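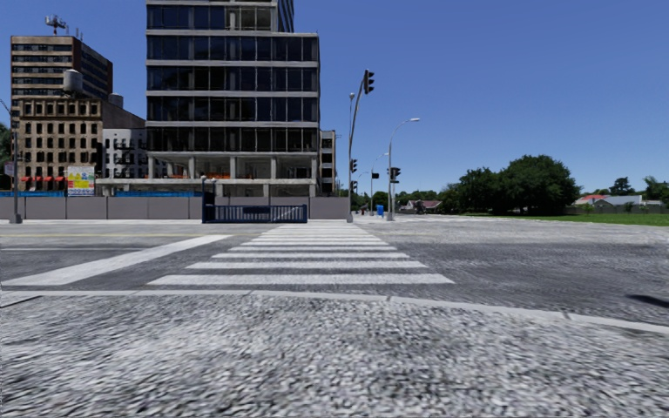
A zebra crossing under a clear sky, with the city on one side and houses on the other.

FOR IMMEDIATE RELEASE

Tastotitz publishes Lullville, a walking guide with no views in it

Small press Tastotitz will publish Lullville in May, a pocket guide to walks in which very little happens. The book sets out routes through the ordinary parts of Taltgate: the ring road, the retail park, the long avenue behind the tax office and the residential streets where every third front garden has been turned into a parking space.

It contains no castles, no waterfalls and only one duck pond, which the author describes as "under review".

Lullville is the work of Aivar Strazds, a former timetable clerk who has spent 8 years walking home by routes that were longer than they needed to be. He began writing them down after a cousin gave him a guide to great coastal paths for his birthday. The nearest coast was a four-hour train ride away, with a change.

"I read it in the bath and felt told off," said Strazds. "All those cliffs. I had 40 minutes before tea and a pair of shoes with a hole in one. I wanted a book for that."

Each walk starts and finishes at a bus stop or station entrance and can be done in under an hour, including time to stand about. None is longer than 4000 paces, as measured by the author's own legs, which he points out are short. Readers with long ones should expect to get home early and will have to amuse themselves.

The shortest, at 2000 paces, takes in a closed carpet showroom, a bakery and the place where the author once found a glove that matched one he already had. The bakery is open until two o'clock in the afternoon. Strazds recommends the poppy seed roll and is cool on the rest.

Walks are graded by how likely you are to meet someone you know. Grade one is "almost certainly fine". Grade five passes the dentist's.

The text also deals with matters that other guides leave alone, among them how to turn round on a pavement when you have gone the wrong way (look at your watch first), where to sit that isn't a wall, and how long to wait at a crossing on a side road before you begin to feel silly. There is a two-page index of benches. A chapter on hedges was cut for length and may be published separately, if the author gets his way, and the publisher would like it known that he has not got it yet.

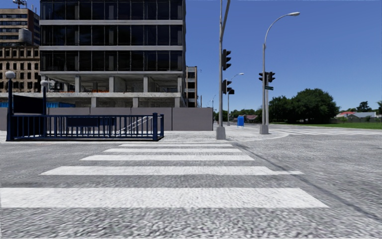 How and where to get a copy

The first printing is 300 copies, stitched, with a soft cover in a grey that the printer advised against. The book fits a coat pocket, though perhaps not a jacket pocket. Maps are hand drawn by the author and north is usually at the top.

Copies will be sold by the Tamošiūnaitė bookshop in Taltgate, which has kindly agreed to put them near the till, and by post from the publisher.

The launch

Lullville will be launched at the bookshop at 6.30 in the evening. There will be a short reading, tea, some biscuits and then walk number three, led by the author, weather permitting. If it rains, he will read walk number three aloud.

Entry is free and there is no need to book. Sensible shoes are welcome, as are the other kind.

Notes for editors

Tastotitz publishes small books on local subjects. Its previous title was a history of the Taltgate lost property office, now out of print and, in two cases, left on the bus.

Aivar Strazds is available for interview in the mornings. He prefers the telephone. Review copies can be had from the Tastotitz press desk on request, and we would quite like them back.

ENDS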